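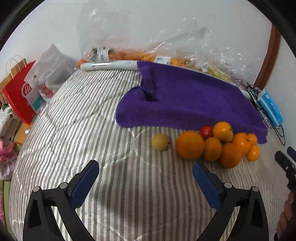 Bedroom 2: fruit and purple towel on the bed, striped cover.

Tranelwood Guest House, Room Turnover and Food Storage Check
Checked by: Ariel Fajardo
Reviewed by: Mi-kyung Noh
Time: 3:40 p.m.

Bedding
1. Bed cover in place: Yes. Gray-and-white herringbone.
2. Cover free of stains: Not signed off. Lift the fruit and towel and look underneath before marking this one.
3. Towels on rack or shelf: No. Purple towel is on the bed. Send it to the laundry with the next load.

Food in sleeping areas
4. No loose food on beds or soft furniture: Fail. Oranges and other fruit directly on the cover. Tomatoes and pears mark fabric when they get soft, so these go first.
5. Fruit in a bowl or crate: Fail. Use the Yap crates from the pantry, 12 to a crate for large oranges. Keep tomatoes separate.
6. Bagged fruit stored off the bed and away from the wall: Fail. Plastic bags of mandarins are piled by the wall behind the towel. Open the bags, take out anything soft, and move the rest to the pantry. Keep the barcode labels until the Trerko delivery slip has been matched.
7. Fruit checked for mold: Open. Turn each piece over. Check stem ends.

Cords and loose items
8. Cords coiled and clear of bedding: Fail. Black and orange cables are tangled next to a white roll. Separate and coil them, then look for worn insulation.
9. Rolls and paper put away: Fail. White paper tube by the back of the towel. Supply closet, top shelf.

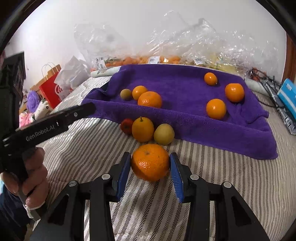
10. Walkway to door clear, 3 feet wide: Pass.
11. Smoke alarm tested: Pass. Battery replaced in December.
12. Window opens and locks: Pass, but the latch is stiff. Plameris has the replacement part on order.

Reviewer comments (M. Noh)
Items 4 through 6 to be fixed before the room is made up. Item 8 today. Ariel to recheck items 2 and 7 and initial this sheet.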